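Lab visit notes, Zalbridge, June

Typing this up on the train before I forget it all, so excuse the state of it. Short version: went to the Zalbridge open afternoon to see how they look after their hand-held grippers, because ours keep drifting and Lionel Bloxham wants to know if it's us or the hardware. Mostly us, I think.

Getting there

Bus from the station drops you at the wrong end of the estate. Walk back past the tile warehouse, second gate, buzzer on the left. Signed in 2 pm, tea in paper cups, name stickers that fell off everybody by half past. Twelve of us on the tour. A few from Mtshali, two students, the rest people like me with a notebook and a list of complaints from home.

Gareth Hulme did the welcome. Quick and no slides, bless him. Then we went straight through to the bench room with Liliana Amato, who does all the maintainance on the hand-helds. She has a cold and still talked for an hour and a half.

The bench

Smaller than I expected. One long bench, a vise at each end, magnifier lamp, trays with lids. Every gripper that comes in gets a paper tag on a loop of string and the tag stays with it till it leaves again. Old fashioned. Works. We have a spreadsheet that three people edit and one person reads.

On the tag: unit number, who had it, what they complained of, what she found. The last two hardly ever match, she said. People write "camera blurry" and it's a finger that has shifted so everything they grab sits off to one side. Or they write "weak grip" and the pads are just dirty.

She keeps the old tags in a shoebox. Passed a handful round. Best one said only "wrong".

Fingers and pivots

The bit I came for. Her routine for a unit coming back from home recordings, as near as I could scribble it:

Wipe the body down first, dry cloth, then a soft brush along the grooves on top. Lint gets in there. Brush lengthways, not across.

Pivot screws next. Each finger hangs off its own screw, and if one is tighter than the other the two fingers don't meet in the middle. She closes the gripper on a strip of card and looks at which finger touches first. Then a tiny bit of turn on the screw, close again, look again. No power driver anywhere near it. One of the Mtshali lot asked about threadlocker and she said a dab, low strength, only after the card test passes twice.

Then pads. Rubber pads on the fingertips, cleaned with a damp cloth and left alone to dry. Never solvent. She had one pad that somebody had cleaned with nail polish remover, it felt like old chewing gum. If a pad rocks when you push it with a thumb it comes off and a new one goes on, and both sides get changed together so they wear the same.

After that the open and close check. She runs it 80 times by hand, clicking a tally counter. I asked why 80. Gareth Gosling picked it years ago and it stuck. Fine by me. We do zero.

Last thing is a test grab on cloth. She is very firm about this. Blocks and cups tell you almost nothing, anything hard will sit between bad fingers and look ok. Thin fabric shows everything: slips out of a loose pad, twists if the fingers are uneven. So every unit ends up pulling at a rag before it's allowed out the door. She uses a worn pillowcase.

How it goes out to homes

Ashley Pilkington runs the home side and had the second half of the tour. A good chunk of it was about packing (foam insert, fingers closed, never anything on top) and I'll skip most of that. Useful part was the first-use check she asks people to do wherever they'll be recording, before any real task. Pick up a bit of cloth off something soft. Look at both fingertips in the view. Both pads should show, and about as far up on the left as on the right. If one is missing or much lower, stop and ring her.

She likes ordinary lived-in rooms for this, with daylight and patterns and stuff on the furniture. A clean bench flatters the camera. Window glare on a shiny surface is the classic one, so she wants to see it early, before somebody has recorded a whole afternoon of it.
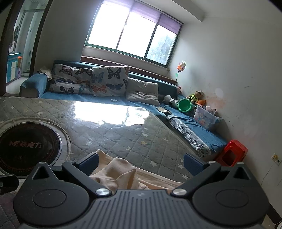

Calibration corner

Back half of the building, behind a curtain. A printed board on an easel and a stool, and that's it. You sit, hold the gripper at arms length, and move it slowly past the board in a big lazy figure. Gareth Gosling showed us and then let us try. I was too fast. Everyone was too fast.

What he wants is a pass score of 99 on their own software, which they call Tornska. I didn't catch what the number is made of and he was already on to the next person. Need to email. Anything under goes back to Liliana, it doesn't get recalibrated on the spot. His reasoning: nine times in ten it's mechanical, and if you calibrate round a loose finger you've hidden it.

That one stung a bit. We calibrate round loose fingers all the time.

Also saw the Plornodeo charging rack, which I'd read about. Nice enough. Slots are labeled by unit so a missing one is obvious at the end of the day. Cables come in from the top so they don't get yanked. Ashley said they lost more cables than grippers the first year.

Questions I got in

How often do screws get checked if a unit never leaves the lab? Monthly. More if students have it.

Can you do the card test with the gripper upside down? Yes but do it the same way up every time.

Spare fingers, left and right the same? No. She keeps them in separate trays, opposite ends of the bench, after a bad morning.

Does she log the pad changes? On the tag, and that's all.

Things to do at our end

Paper tags. I'll buy string.

Card test on all ours this week, before anyone touches the calibration.

Throw out the solvent wipes in the top drawer. Lionel, I mean it.

Separate trays for left and right fingers, we've got a jam jar at the moment.

Find an old pillowcase.

Ask Gosling what goes into the Tornska score, and if they'd let us run a couple of our own units past it.

They're doing another afternoon in the fall, same format, sign up through Hulme. Bring your own mug, the paper ones leak. Train is pulling in so will add Liliana's screw sizes tonight, they're on the back of my sticker.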